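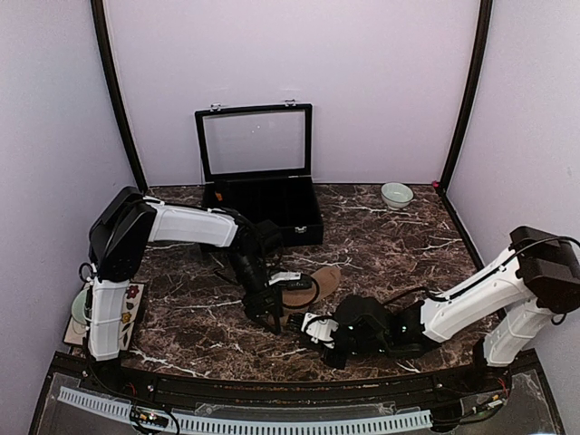 Two-arm cells: minimum gripper gap?

jakeo_25
Our shop rule says grippers stay 4 inches apart unless the task is a handoff. I think that's too strict for small parts. What do you all use?

farlow
We have no fixed distance. We set a shared zone in the middle and only one arm may enter at a time. The other waits for a release signal.

pirvu_k
Disagree with farlow. One at a time doesn't work if both arms have to handle the same part. We cap speed in the shared zone and write down who approved it.

jakeo_25
Same problem with insoles. Both grippers end up close together.

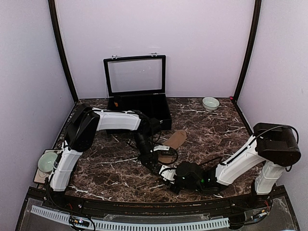 Insole between the two arms, case open at the back

herkholm
I'd look at the cables before the gap. Ours snagged in January after over 1,969 cycles. Cable routing is on the start-of-shift check now.

farlow
Fine, but a speed cap won't stop a collision. I'd still want an interlock.

pirvu_k
Use both then. Perla Cárdenas wrote our sheet that way and it takes two signatures to change it.

jakeo_25
I'll propose the cap plus interlock and drop the 4 inches.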